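Ticket – payroll / back pay not showing
Opened 12/23/19
Site: Tallach office
Priority: high (was medium)

Problem: the 3% rise agreed in May still isn't on December payslips for Tallach staff. Manzano office got theirs fine. Basic pay line shows old rate, back pay line missing altogether. 15 people affected, all on the old Memelis contracts.

Tried so far:
Re-ran the pay file in Flesuditz – same result.
Checked grade table. New rates are in there, right start date.
Cleared the Tallach group and loaded it again. No change, and lost the overtime notes for 2 staff, have put them back by hand.
Compared one Tallach record with one from Manzano. Only difference I can see is the contract code. Tallach ones still begin with the old Memelis prefix.

Need to know if changing the code wipes service dates. Don't want to touch it till someone confirms, holiday pay and sick pay both hang off those.
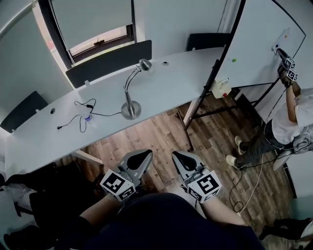 Flesuditz support replied that the old prefix is the likely cause, as the pay rise rule only looks at codes set up after the merger. Changing it by hand will reset the service date, so don't. Use the transfer screen, tick "keep history", then run back pay as a seperate job. Test one record first.

Update: tested one record. Service date kept. New rate showing. Back pay worked out from May, but tax taken as if it was all one month's pay – looks too high. Have asked if that sorts itself out next run or needs a manual fix.

Update 2: support say it evens out for anyone on a normal tax code. Not for emergency codes. We have one of those, will do by hand.

Rest of the records moved over. Back pay job run, finished with no errors. Payslips reissued, old ones marked as replaced.

Staff were promised a £100 advance if this wasnt fixed before the break – 3 had already asked for it. Finance to take those off the list or it gets paid twice.

Still open: overtime rate for Tallach, check it picked up the new basic. Leave ticket open till January run is done.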